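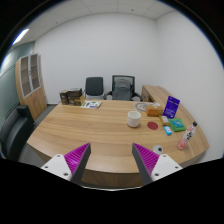

Can't find faint galaxies with my first telescope – is it me or the sky?

Posted by Marcela Michalík

I got a Fleline reflector in August and I love it for the Moon and Saturn. I can split a few double stars too, and the big globular in Hercules looks like a little ball of sugar. But galaxies? Nothing! I've spent three evenings on the Whirlpool and all I get is gray sky and sore knees. I live on the edge of Runeck, with a streetlight two doors down.

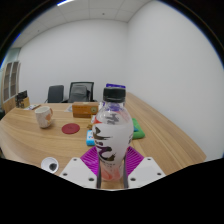
I usually start at 9 pm and give up before ten. I go straight from the kitchen to the yard, and I use a star app on my phone to find my way (full brightness, I admit). Should I be buying a filter, or a bigger scope, or just driving somewhere darker?
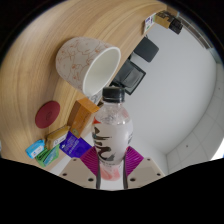 Juraj Šindelář

Please don't buy anything yet. Your eyes need a good half hour in the dark, and every look at that phone sets you back to the beginning. Turn the app red and dim, or print a chart. Start with your lowest power eyepiece, get the end star of the Dipper's handle in the finder, and creep over from there. Once you think you're on the right spot, tap the tube very lightly. A faint smudge is much easier to notice when it moves. Then look a bit to the side of it, don't stare right at it.

Also, try M81 and M82 first. They're a lot kinder than the Whirlpool, which is big and washes out fast under town lights. I missed it 13 times from my balcony before I got it from a field outside Prusness, and there it was easy – two soft spots, the brighter one a bit bigger.

Svatopluk Hrnčiar

filter won't do much for galaxies, save your money

Drahomíra Ďurica

Agree with Juraj about the dark spot. I'd add a towel over your head to block the streetlight (yes, the neighbors will wonder) and a chair for those knees. And wait for a night with no Moon!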